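Kostden Equipment Planning Group
Minutes of the meeting held on Thursday, April 16, 2020, by conference call

Chair: Charito Dela Peña
Apologies: none received

1. Minutes of the previous meeting
Agreed as a correct record, with one amendment. Under item 4, "gripper pads" should read "gripper fingers". The order placed was for fingers.

2. Matters arising
The Bélanger quotation for a second two-armed unit has been received. It excludes delivery and the power supply. Purchasing to ask for a revised quotation with both included, in writing, before the budget round closes in May.
The floor loading query has been closed. No strengthening is needed.

3. Laundry task: equipment needs
The task list was reviewed against the equipment held. The task covers opening the washer door, moving garments between basket and drum, and closing the door. Dispensing detergent and selecting a programme remain out of scope until the next financial year.

The Chair asked whether the present gripper fingers were adequate for fabric. Engineering considered the reach sufficient for the drum but had concerns about grip on bunched garments, where a single layer may be picked up and the rest left behind. Two alternatives were put forward: a wider finger from the same supplier, or a textured sleeve over the existing one. The sleeve is cheaper and can be fitted in house.
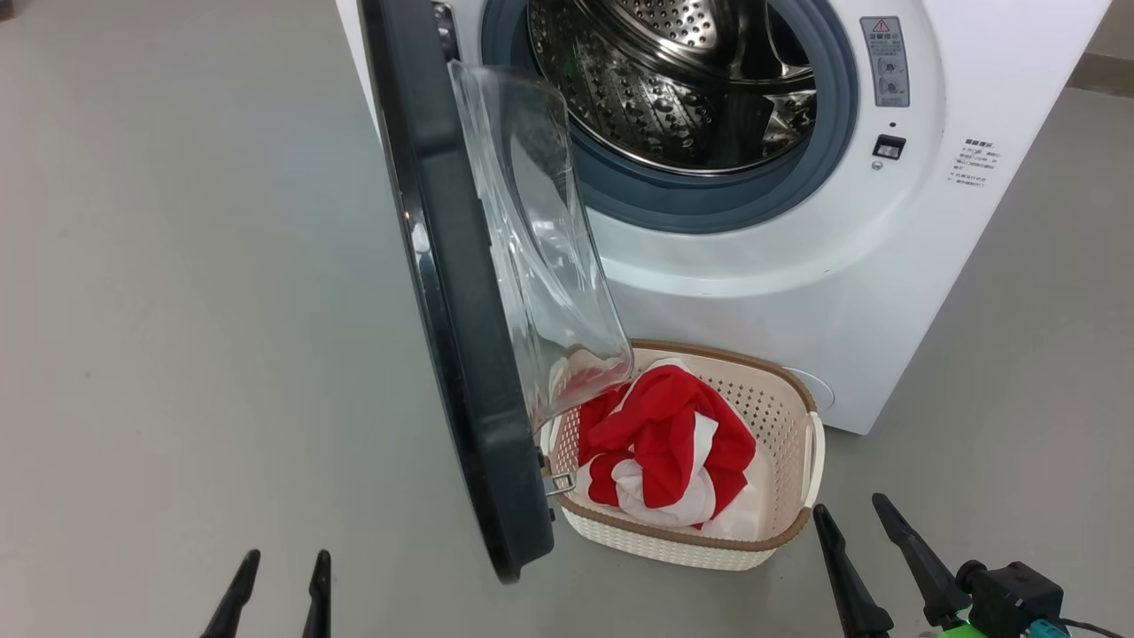

Clearance around the door was discussed at some length. With a front loader the basket has to stand close enough for a short transfer without fouling the door. Engineering proposed marking a fixed basket position on the floor and measuring reach from it. The group accepted this for the first set of trials, on the understanding that the position will be varied later.

Wrist cameras: one spare is held against two in service. Cable wear at the wrist was raised as a likely cause of lost hours. It was agreed to budget for 5 spare cables and one further camera.

Agreed: textured sleeves to be bought first. Wider fingers to be costed but not ordered.

4. Consumables and garments
Stock of test garments stands at 25. The group saw no need to buy more this quarter. A request for heavier items, towels in particular, was deferred. Purchasing noted that the Cellow account is still on hold pending a credit form.

5. Maintenance cover
The Bélanger cover on the existing unit falls due for renewal in May. Two levels are offered. The lower excludes the grippers and wrist cameras, where most of the call-outs have arisen. The Chair favoured the higher level for one year only. Finance to confirm whether it may be charged to the equipment line or must come from running costs.

6. Any other business
None.

Actions
Purchasing: revised Bélanger quotation; sleeve order; Cellow credit form.
Engineering: basket position drawing; cost of wider fingers.
Finance: ruling on maintenance cover.

Next meeting: May, date to be circulated by the Chair.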